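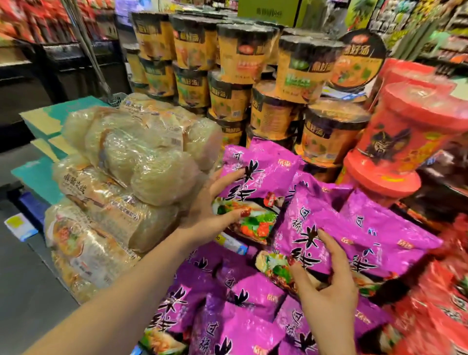

Two years is a long time to go without a proper grocery store, one Cladton shopper told us at the door, and she wasn't the only one saying it. So — it's open. Finally.

FUKOW MARKET OPENS IN CLADTON

Doors at 8 a.m., every day, old Bradura furniture building on the Rees Road side. Parking in back. Front lot is shared with the pharmacy, please leave them their spaces.

Fukow Market is a full-size grocery with a big dry goods section: rice noodles, wheat noodles, rice in small and large bags, sauces, dried mushrooms, tea. Also regular milk, eggs, bread, dish soap. Fresh produce comes in mornings. Fish counter opens later in January, waiting on one part for the cold case.

Hiring is mostly done. 90 people on staff, a lot of them from Cladton and the apartments near the bus depot. Still looking for night stockers and a baker. Apply at the service desk, bring ID, no resume needed.

Getting here: the 159 bus stops across the street. The crosswalk light is slow, city has been told. Deliveries inside town limits start next month, 2 dollar fee, phone orders OK.

A cooking table runs by the noodle aisle on opening weekend, noon until the food runs out. Soup the first day, cold noodles the second. Free, small cups. Ask for the recipe sheet, its in English, Spanish and Chinese.

Old Bradura gift cards — we are getting calls about these. We can't take them. Different company, sorry.

Store hours are 8 a.m. to 9 p.m. Pharmacy hours are seperate, check with them.

Press: photos and interviews by appointment, mornings are best. Please check in at the service desk before filming in the aisles.

Fukow Market, Rees Road, Cladton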